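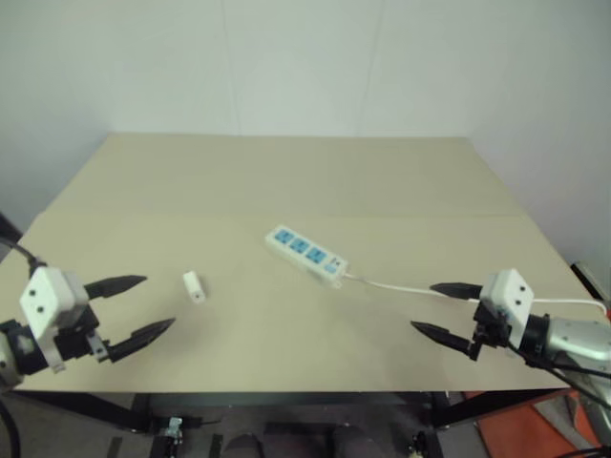

Two-arm cell, both grippers open, power strip and white adapter on the table.

Cell notebook — December, start of the afternoon

I came in meaning to do only the finger check on the right arm and ended up going through most of the cell, so this entry is going to run long. Apologies to whoever reads it next (probably me, in January, wondering why the right gripper has a new zero).

The trouble from last week is still with us. The right gripper closes on the strip fine, reports a good grasp, and then on the fifth or sixth cycle it complains that the jaw position is off and stops. The left one never does this. I had been blaming the program, and I owe the program an apology, because I ran the same moves mirrored on the left and it went through 100 cycles without a murmur while I ate my lunch next to it.

So I powered down, took the right fingers off and had a proper look. The screws on the inner finger were not loose exactly, but they were not what I would call tight either, maybe a quarter turn shy. The old Wendt manual (the 2013 printing, in the blue binder, please put it back in the blue binder) wants them checked every 200 hours and I'm fairly sure we have sailed past that. I cleaned the seats with a dry cloth, put a tiny dab of the medium threadlocker on each screw, and snugged them up a little at a time, going back and forth between the two. Then I let it sit for 15 minutes with the kettle on, and re-zeroed with the jaws fully closed.

One thing I learned the slow way: do the zero with the cable hanging the way it hangs during a real run. I had it pulled up out of my way with a bit of tape, and the number came out different enough to bother me. Took the tape off, did it again, and it repeated nicely three times in a row. The value is written on the sheet inside the cabinet door.
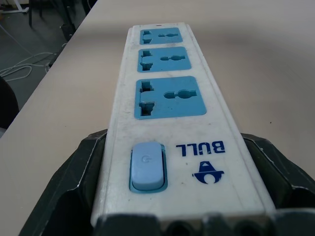

Wrist view with the fingers on the switch end of the BULL strip.

I like the wrist camera for this job, more than I expected to when we put it on. You can see how both fingers sit against the long sides of the strip, and that is really what I care about here, much more than the number on the screen. If one side touches first the whole strip gets nudged over, and then the controller thinks the jaws are somewhere they aren't. The fingers have picked up some pale scuffs along the edges. I ran a fingernail over them while they were off and couldn't feel a burr anywhere, so they stay on for now, but let's keep an eye on them. The Rultetti spares are in the second drawer, still in their bag, one pair only.

I also wiped down the strip itself with a damp cloth before lunch and let it dry — not that it came up like new, the smudges are pretty well part of it by now. It's unplugged for all of this, of course, and please keep it that way. Floor under the table got a going over with the Oreck, which lives in the hall closet again after its long vacation in Vumavberg's half of the building.

After that, power back on, slow speed first, right arm only, with the left parked up high over the back half of the table and its jaws a little open.

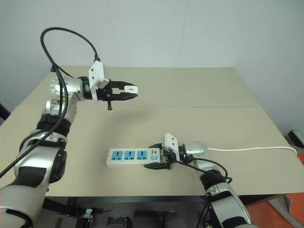
I kept it at slow speed for a good while and listened more than I watched. There used to be a small tick from the right gripper as it took the load, and I haven't heard it since the screws went back in. Went up to half speed, then to normal, and got about 40 cycles with no complaint before I had to free up the bench. That's well past where it was stopping, but I've been fooled by this machine before and I'd like a full overnight run before I cross it off the list.

Things still open:
- Right arm cable sags in a loop beside the wrist. It clears everything in the current moves but I'd be happier with one more tie, left slack.
- The strip's own cord goes off the right side of the table, behind the gripper. Watch it if you change the approach, it's easy to forget.
- Left fingers want the same screw check. I ran out of afternoon.
- Order threadlocker, there's maybe enough for one more go.

If it faults tonight, leave the jaws where they stopped and write down the position before you clear it. I'll be in around seven.

3 comments · 2 shares

This site uses cookies to remember your login and notebook settings. Accept | Manage preferences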